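Pedido de suporte 1028 - Arranjos de flores artificiais, jarra de vidro
Estado: em acompanhamento
Cliente: Trendura, sala de exposição
Atendido por: Abdelghani Ouali, apoio ao cliente Hegazy

Mensagem da cliente, quinta-feira

Boa tarde, e desde já obrigada pela paciência, que isto vai ser comprido. Comprámos-vos as flores artificiais da linha Grodthorpe para a mesa da sala e gostamos muito delas, mas o arranjo não há maneira de ficar direito. As vermelhas-alaranjadas juntam-se todas a meio, umas em cima das outras, e há sempre uma que descai para o lado esquerdo. Já tirei tudo da jarra duas vezes e voltei a pôr, com o mesmo resultado. As brancas pequeninas acabei por deixá-las deitadas no tampo, ao pé do vidro, que na jarra só atrapalhavam.

Aproveito para perguntar outra coisa. O tampo é cinzento-escuro, liso, daqueles que mostram tudo, e tem um risco claro comprido em diagonal e outra marca mais curta por baixo. Terá sido do fundo da jarra? Tenho medo de a arrastar e fazer pior.

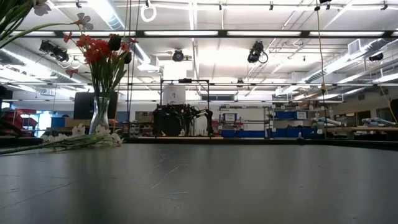 A jarra é de vidro transparente, estreita a meio e mais aberta em cima e em baixo, e não queria trocá-la, que tem valor de estimação (veio da loja antiga, da Nimport). Se houver maneira de resolver com o que tenho, tanto melhor!

Resposta de Abdelghani Ouali, 15h20

Olá, e muito obrigado por contar tudo com tanto pormenor, que nos poupa meia dúzia de perguntas. Com a cintura estreita, os pés apertam-se a meio da jarra e as cabeças ficam à mercê do peso. Experimente assim: tire tudo, meta primeiro só os verdes, cruzados uns nos outros, e vá enfiando as vermelhas pelos espaços, dobrando o arame de cada pé dois dedos abaixo da flor. O botão preto grande em forma de tulipa pode continuar no alto, fica lá muito bem - mas prenda-lhe o pé a um dos verdes.

Quanto ao tampo, não lhe consigo dizer de onde vieram as marcas. Passe um pano macio húmido e veja se alguma sai. Entretanto, levante sempre a jarra e cole-lhe uma rodela de feltro por baixo.

Mensagem da cliente, 18h05

Já fiz a parte dos verdes e está bem melhor, só a da esquerda continua teimosa. O feltro compro amanhã e depois digo como ficou.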